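Student robotics team to contest two-arm packing round at Inham

Mekside College enters regional handling challenge for the first time

For release: November

Mekside College has confirmed that its student robotics club will take part in this year's Inham Handling Challenge, a competition for schools and colleges in which teams program a pair of robot arms to carry out household and shop-floor tasks. The college will be represented by a team of six students from its engineering and computing courses.

The challenge is made up of five rounds. Four of these use a single arm and have been part of the event since it began. The fifth, added this year, calls for two arms to work together on the packing of fresh produce. Teams are given a light plastic basket, a zip-top bag and a mixed set of fruit and vegetables, and must move the items from one to the other without bruising them or tearing the bag.

The Mekside team has chosen to give most of its time to the new round. Its entry, named Villca, runs on two arms mounted side by side on a metal rail, each with its own gripper and camera. The students have been practising with peaches and a yellow pepper, which differ enough in shape and firmness to show up weak points in the grip settings. One arm attends to the bag while the other handles the produce, and the two must share a small table without getting in each other's way. 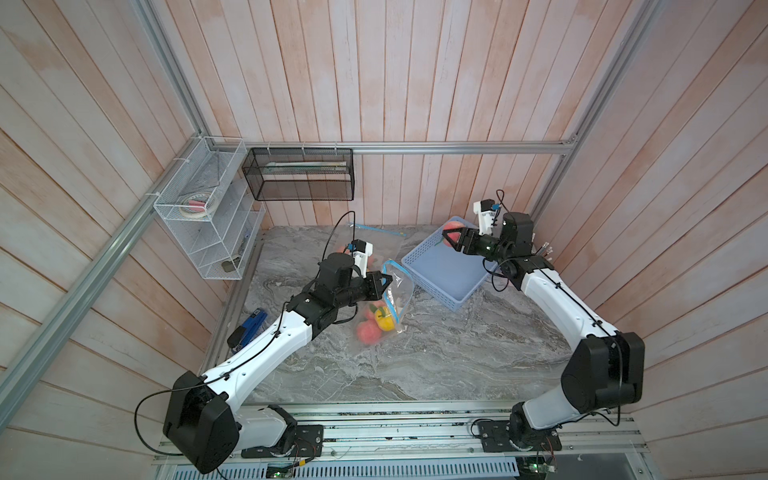

Gudik, which lends practice equipment to several of the competing colleges, said that the bag was a harder test than the fruit. A peach keeps its shape when it is picked up, the company remarked, but a plastic bag is different every time, and it expected many teams to lose marks there. It added that it would like to see the round kept in future years, whatever the scores.

The college shares that view of the task. Early in the term, the team's program treated the bag as though it were a stiff box and closed the gripper at a fixed point. The students have since rewritten this part of the work so that the position of the upper edge is checked before each grip. They have also given separate attention to the moments when both arms hold the bag at once, as too much pull from either side can spoil an attempt.

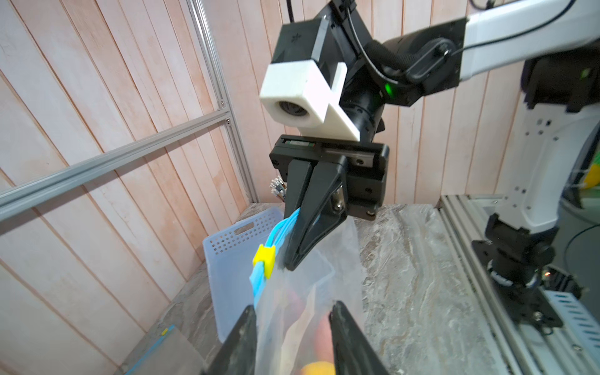 Both grippers hold the zip-top bag during work on the packing round.

Practice takes place in the college's engineering block after lessons end at 4pm. The club has grown to 19 members in all, and those who are not in the competing team help with testing, record keeping and the written report that each entry must include. The report counts towards the final mark and must set out failed attempts as well as successful ones. Mekside's draft already runs to nearly seven pages.

A spokesperson for Mekside College said: "Our students have taken on a demanding piece of work and have gone about it with care. The college is pleased to support them and wishes every team at Inham well."

The competition will be held at the Inham Exhibition Rooms. Doors open to the public at 10am and entry is free. Families, former students and local employers are welcome to attend, and seats do not need to be booked.

Students at the college who wish to join the club may do so at any point in the year. No earlier knowledge of programming is needed.

Ends

Notes to editors

Mekside College offers full-time and part-time courses in engineering, computing, business and the arts.

Press enquiries should be sent to the college communications office. Requests to visit a practice session should be made at least five working days ahead.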